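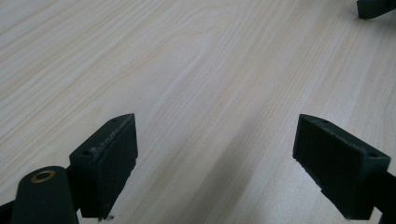
Which gripper pads should you buy if you're only buying one set?

Get the soft ones, and get them in a thickness your fingers will still close around.

Longer version, seeing as I've now spent $379 finding this out. Thread.

Two sets of fingers on trial. The Fleneck set is rigid with a thin rubber face. The Satti set is fatter, squishier and comes in a box that cost more to design than my car.

Test one was a coffee mug by the handle, 40 grabs each. Fleneck dropped it often enough that I switched to a mug I don't like.

Satti held on beautifully, then declined to let go. Very committed product. A dusting of talc sorted it, and my keyboard, and the dog.

Test two was 600 grams of rice in a zip bag. Both fine. I had a whole rant ready about this one and had to put it away.

Test three was a single playing card flat on the bench. Neither. Don't email me about fingernails, I've ordered the fingernails.

Wear: pad edges start to fray well before the middle does. Mine go along the top first. If yours go somewhere else I'd like to hear about it.

Controller is the Rinico board for both. It has 62 settings and I understand the one labelled "force". Turned it down by half and everything improved, including my mood.

Somebody will ask about the Wornach fingers. They're the colour of a school jumper and they've been on back order since September.

Next up is cameras. The budget is whatever's in the ashtray.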